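From: Ivar Granström
To: brurnis-cell list
Date: Mon 4 April
Subject: Re: Right arm drops out of position hold during paper task

Vidar Fagerlund wrote:

> We have had the right arm on cell B go slack again during the paper
> handling run. Same as before: the gripper is down on the work, the
> arm is holding, and then the elbow sags and the controller reports
> a following error on joint 3. Left arm is unaffected and carries on
> with whatever it was doing, which I do not like at all.
>
> I have changed the joint 3 servo for the spare. No difference. I have
> also lowered the speed limit in the Vadik config to half. No
> difference there either, except that everyone complains about the
> speed.
>
> Before I order another servo from Westerberg, does anybody have a
> better idea? Logs are in the usual place under cell B.
>
> Vidar

Vidar, please do not order the servo. I have been through the logs and spent Friday afternoon at the cell, and I do not think the joint is at fault.

First, the log. The following error on joint 3 is the last thing in the chain, and it gets reported because it is the only one with a message attached to it. If you turn on the raw bus trace you will see the arm miss several status replies in a row before the error is raised. When replies are missing, the controller keeps the last known position for 80 ms and then marks the joint as failed. Joint 3 carries the most load when the arm is stretched out over the table, so it is the first one to be outside tolerance when the numbers come back. Joint 2 is not far behind it. In one of the traces joint 2 would have tripped on the next cycle.

So the fault is either in communication or in supply. I tried to separate the two.

For communication, I swapped the bus leads between left and right at the controller and changed the addresses to suit. The fault stayed with the right arm. That clears the controller port and the lead as far as the connector at the base. I then ran the right arm through the full range of motion with the gripper open and nothing on the table, 1620 cycles overnight on Thursday, without a single missed reply. That agrees with what you said in your first report in October, that it never happens in free air.

For supply, I put a meter with peak hold across the power terminals at the arm base and repeated the paper task. 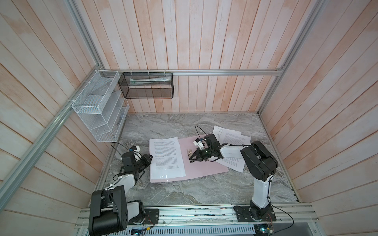 The task as it stands has the gripper pressing down on the surface to pick up a thin part, and the commanded position is below the table top. I checked the script and the target is 2 mm too low. The arm can never reach it, so the position loop pushes harder and harder for as long as the gripper is told to stay there. In free air the arm draws very little. Pressed against the table it draws the full permitted current on two joints at once, and it goes on doing so until the script moves on.

With the arm in that state the supply at the base terminals fell to 8 V. The servos are supposed to run from 12 V and their logic resets somewhere above the figure I measured. They restart quickly enough that by the time you walk over with a meter everything reads normal. During the restart the motors are not driven, and the elbow sags.

The next question was why the left arm does not do the same, given that it is on the same supply. I measured at the supply output during a fault and it was steady, so the drop is between the output and the right arm. The screw terminal on the small board beside the right base had a negative conductor that I could pull out with two fingers. A few strands were holding it. The rest had been pushed under the clamp plate when the terminal was done up. The insulation next to it had gone brown, so it has been running warm for a good while.

I have cut the conductor back, fitted a ferrule and remade the terminal. I repeated the paper task with the target left at its wrong height, and the lowest reading I could get at the base was within the servo limits. No missed replies in that run. I would not call it closed on the strength of one afternoon, so the trace is still switched on and I would like it left on.

Actions, in the order I would like them done:

1. Power off and check every screw terminal on cells A and C. They were wired in the same week as B and by the same person (me). Pull on each conductor. Anything without a ferrule gets one.

2. Correct the target height in the paper task. Pavement-level fix for now: raise it by the error. After that, use the contact threshold in the Vadik driver and stop the descent on contact. It is already there and is switched off in our config.

3. Add an undervoltage warning. The servos report their input voltage and we throw the value away. A limit with a plain message would have saved you a servo.

4. Link the two arms so that a fault on either one stops both. You are right to dislike the present behaviour. If the right arm is slack across the table and the left arm continues, there is nothing to prevent it driving into the other one. I looked at how this came about. The Brestetti safety input stops both arms when the door or the button is operated, but a joint fault is handled per arm in software and is never passed across. I have a change for this ready and will send it separately for review. Until it is merged, please do not run cell B with both arms live unless somebody is standing at the stop button.

5. Put the speed limit back to what it was. It makes no difference to this fault, as you found.

On the servo you took out: I bench tested it on a separate supply under load and could find nothing wrong. Please label it as tested and put it back with the spares. The one now fitted can stay where it is, but joint 3 needs its zero offset checked after the swap. I had a small error there when I drove it to the home position and I did not have the jig with me to set it properly.

One further point on the front rail of cell B. There are loose screws lying along the top of it between the two mounting plates, and the electronics are mounted just below. A screw across those boards would give us a much more interesting fault than this one. Please clear the rail before power goes back on and find out where the screws came from. I checked the mounting bolts on both arm bases and they are tight.

The annotated trace is next to your logs. The voltage readings are in the same folder as a text file, with the time of each one noted from the controller clock, so they can be lined up against the missed replies.

Ivar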